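Workshop notebook, August, lamp bench
Tuma floor lamp, second prototype

Started at 8:40. Picked up where I left off with the base. The cast foot from Mansour came back with the center hole drilled a hair too wide, so the threaded tube leans when the nut is tight. You can't see it at the bottom, but up at the shade it adds up to a good finger's width. Tried a thicker washer first and it did nothing. Turned a brass sleeve on the small lathe and pressed it in. Stem stands straight now, checked with the level on both faces.

Weight is still on my mind. With the long arm swung all the way out, the lamp tips if you bump it at shade height. With the arm straight up or halfway out it stays put. Options are a wider foot or a steel disk under the felt. I would like to keep the foot as it is, it looks right with the thin stem. Cut a disk from scrap plate and taped it on for now. Much better. Needs proper screws and a coat of paint before anyone else looks at it.

Wiring next. Cloth cord, brown, run up through the stem and out at the elbow. The edge of the pipe at the elbow was sharp enough to catch the weave, so I pulled the cord back out, filed the edge and put in a plastic bushing. Second pull went easily. Left some slack inside the joint so the arm can turn without dragging on the socket. Strain relief at the foot is the old screw type. Continuity fine on both conductors, ground goes to the stem, no short to the pipe.

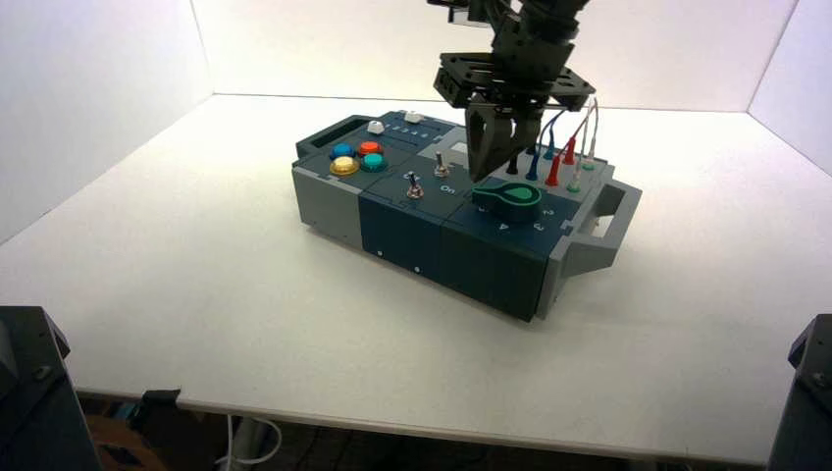

Burned it in with a 60 watt incandescent from 10:15 until after lunch. The shade collar got warm but I could keep my hand on it. The paper liner inside the shade has gone slightly yellow near the top, so that liner is out. Nantana Nakpan has a roll of the coated fabric left over from the Ludeteo wall lights and says there is enough for 2 shades. We will label the lamp for LED only in any case.

Finish: the blackened steel is blotchy near the welds. I degreased it again and did another pass, then wax. Better, not perfect. The lower half of the stem matches the foot, the upper half is a bit browner. Under the shade you hardly notice. Ask Nantana if she wants it redone before the photos.

Price came up again. The shop in Grurnusville wants it at 699 on the tag. That works with the cast foot as it is, but an extra steel disk and another hour on finishing eat into it. Need to add up the real hours for this one.

To do:
Drill and tap the disk, paint it
New shade liner
Dimmer test with the LED bulb, listen for buzz at the low end
Email Mansour about the hole size, send them the drawing again
Order bushings, last one used today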